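Toy block (from the Fekis wiki of old playthings)

A toy block is a small solid piece, most often a cube, that children pile up, line up and knock down. I've been keeping this entry going for a while now and I still get carried away with it, so bear with me!

Blocks come in wood, cork, cloth, foam and plastic. My own heart is with the plain wooden kind (I grew up in Ukcombe, where every kitchen seemed to have a tin of them).

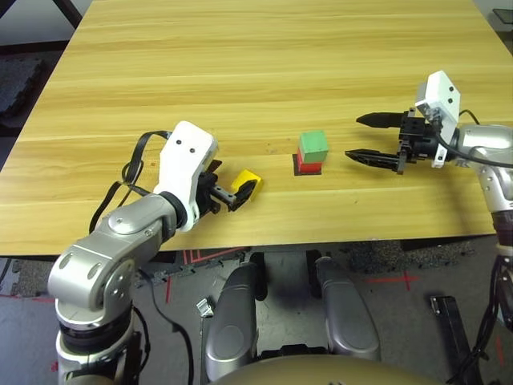

Painted sets usually stick to a few strong colors, and letters came and went with fashion. The Hodžić workshop in Fletgate sold a boxed set of 21 that I'd love to own, but the one time I saw it listed the seller wanted 430 dollars and I closed the page pretty fast. Tomás Phelan, who edits the page on spinning tops, thinks the box is worth more than the blocks. We've agreed to disagree. 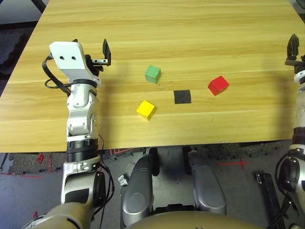

Sizes are a muddle. Older makers cut to whatever lumber they had, so two sets rarely mix well, and a tower made from both will lean. For babies, go big and skip anything with chipped paint. Beech and maple hold up best, in my experience, while pine dents if you so much as look at it.

See also: alphabet blocks, nesting cups, spinning top.

Last edited 30 Jan 2025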